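Kanley > Workshop Notes > Interviews

Teaching two arms with fewer examples

Lotte Verbeke has spent almost 4 years on one question: how many examples does a robot need before it can do a small job alone? When I visited her group at Laryea, she began with the easiest job they have, picking up a cube.

"People think the cube is too simple," she said. "But if the method fails at the cube, I don't want to hear about the drawer." 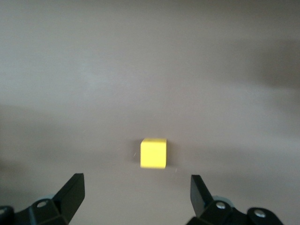

Her method, called Gurnley, does not treat all examples as equal. A person guides the arms through a task, and the program gives each recording a score for how much it differs from the ones already kept. Recordings that add little are dropped before training.

"We used to collect 1000 and keep all of them," she told me. "Most were the same movement, done by the same tired person after lunch."

I asked if a dropped recording could be the important one. She agreed that this is the weak point. The score looks at the path of the arm, and two paths can be similar while the contact with the object is different. For this reason her group now also measures how fast the fingers close — a small change, but it took them most of the spring.

The drawer task is the harder test. One arm must work inside a narrow space, close to the walls, and the wrist has little freedom to turn. Verbeke said the drawer also shows bad habits in the training data. If the operators always come in from the same side, the arm learns only that side.
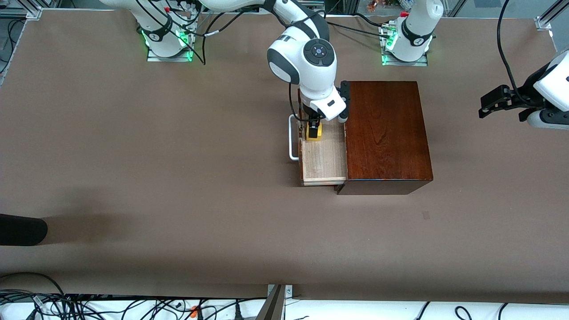
What the numbers say

With 24 selected recordings, the cube task reached the same success rate as with the full set. For the drawer she does not claim this yet. "It is close on good days. I will write it down when it is close on bad days also."

The next step is to try the method with operators from Hullico, who have never seen her table.

Comments (2)

pjotr_k: Did you compare with a random choice of 24? For me this is the first question.

Marit: We also had the problem with the similar paths. Finger speed helped us a little, finger force helped more.

Contact the editors | © Kanley | Back to top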